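Home Shop Sorting Sets Trays & Mats My Basket

Lullulus Color Sorting Set

I put this set together after looking for a simple sorting game with no sounds, no batteries and no cartoon faces on it. You get two round dishes, one rimmed in red and one in blue, a metal tray with a dark liner, and a small cube to go with each color. That's it! The liner comes from Clona, a little supplier I've used for years (you can order a spare on its own).

To play, start both cubes in the tray and match each one to its rim. Kids get it right away, and then they want to do it again – so keep the coffee close. I keep mine on the kitchen table, and the tray is a handy place to park everything at dinner time.

The whole set weighs 800 grams and the tray slides into any drawer 23 cm deep or more. Wipe the dishes with a damp cloth and skip the dishwasher. 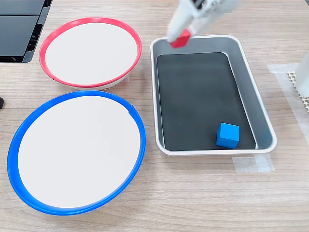
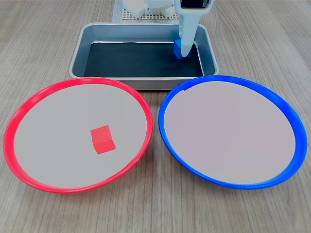
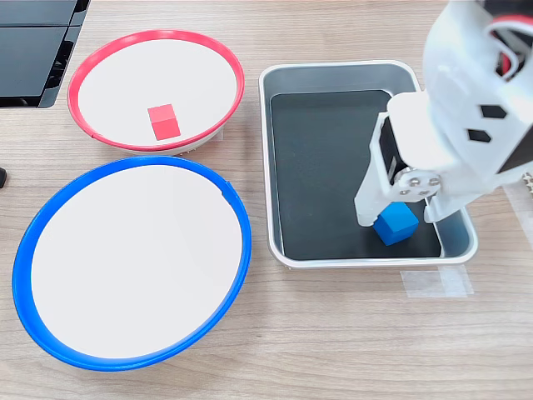

Ordering

Sets ship from Censtead within 5 working days. I make them in small batches, around 85 at a time, and the next one is due in February.

Comments

Simões: Do you sell extra cubes? One of ours went under the fridge.

tray_fan: The liner lifts out for cleaning – love that.

Previous Next Back to top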